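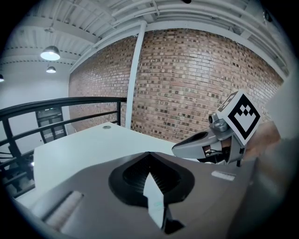
A blood test for depression? Read the small print first

Jan 26, 2025

Plenty of you have forwarded the Plirnberg announcement, mostly with the subject line in capitals. A blood test that tells you whether your antidepressant will work, before you have swallowed a single tablet. I have now read the paper as well as the press release, and they are rather different documents.

The study, run with the Rutherford clinic, took in 300 adults starting a common antidepressant. Blood was drawn on day one and again at 12 weeks. The team measured a panel of 7 proteins, most of them linked to inflammation, and reported that the panel "distinguished responders from non-responders with high accuracy". That is the line that made the papers.

What did not make the papers is that the panel was chosen and tested on the same people. Give a computer enough proteins and it will find a handful that happen to line up with who got better. The question is whether the same handful does the job in a fresh group, and on that the authors offer one sentence near the end promising further work.

Then there is the matter of who was left. Only 200 of the patients gave the second sample. The rest dropped out, moved away or stopped taking the tablets, and they are missing from the main result. People who give up on a drug are very often the people it isn't helping, or who can't stand the side effects. Leaving them out flatters almost any test.

There was no placebo group either. A fair number of people with depression improve over three months whatever they are given, so a marker that picks out "responders" may simply be picking out those who were going to feel better anyway. That could be worth knowing, but it wouldn't help your GP choose between two tablets.

I put these points to Soledad Bermúdez, a biostatistician who has worked on trials of this sort. She was kinder than I am. "The biology is reasonable and I'd like to see it tried again," she told me. "I wouldn't change a prescription on it. I wouldn't pay for it."

Paying for it is where this seems to be heading. Grendadero, which holds the rights to the panel, says it expects to offer a home sample kit by October. The company's leaflet uses the word "personalised" in nearly every paragraph and doesn't mention the dropouts at all. I asked for the error rates in people who also have asthma or arthritis, both of which can push inflammation markers up. I was sent the leaflet again.

A second study is under way at Rarstead, with patients the first team has never seen and a comparison group on dummy pills. I'll report on it when the results are out. Meanwhile, if you are taking an antidepressant, please don't stop or swap it on the strength of a headline. Talk to whoever prescribes it.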